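Hullik 680 Inset Sink
Single bowl, stainless steel
Nedside Kitchen Fittings

The Hullik 680 is a single-bowl sink for fitting from above into a cut opening in the worktop. It replaces the earlier Hullik 600 and uses the same waste fitting and the same clips. Overflow and basket strainer are included. The faucet is sold separately.

Specifications
Overall length: 680 mm
Bowl depth: 151 mm
Waste outlet: 3 1/2 in
Steel grade: 304
Finish: brushed or bright
Faucet hole: none (deck-mounted faucets go in the worktop)
Warranty: 2 years, domestic use

The bowl is shallower than most in the Varela range. This leaves more clearance in the cabinet below for a pull-out bin or a filter housing. If large stock pots are washed daily, the Varela deep bowl is the better choice. It needs a cabinet with no drawer directly under the worktop.

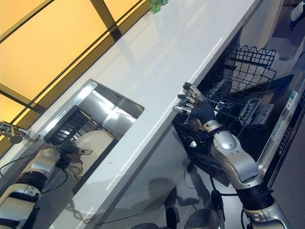
Stainless-steel sink in a white countertop, with a dish rack inside the bowl.

Cutting the opening
Use the paper template packed with the sink. Do not scale from the drawing. Keep at least 43 mm between the cut edge and the front of the worktop. In laminate or timber tops, seal the raw edge with two coats of varnish or silicone before the sink goes in. Stone and solid-surface tops should be cut by the supplier.

Fit the foam gasket to the underside of the rim with the joint at the back. Set the sink in place and tighten the clips a little at a time, working in opposite pairs. Overtightening will bow the rim – if a gap shows at the corners, loosen all clips and start again.

Care
Wash with dish soap and a soft cloth, then rinse. Do not use steel wool or cleaners containing chlorine. Light scratches in the brushed finish can be worked out with a nylon pad, rubbing along the grain. The bright finish cannot be treated this way.

Ordering
Supplied from our Allencombe warehouse. Allow about 2 weeks for the bright finish. Spare clips and gaskets are stocked for both sizes. For trade accounts and template requests, contact Yupin Luangrath at the sales desk.

Data sheet revised 23/01/2019. Dimensions are nominal.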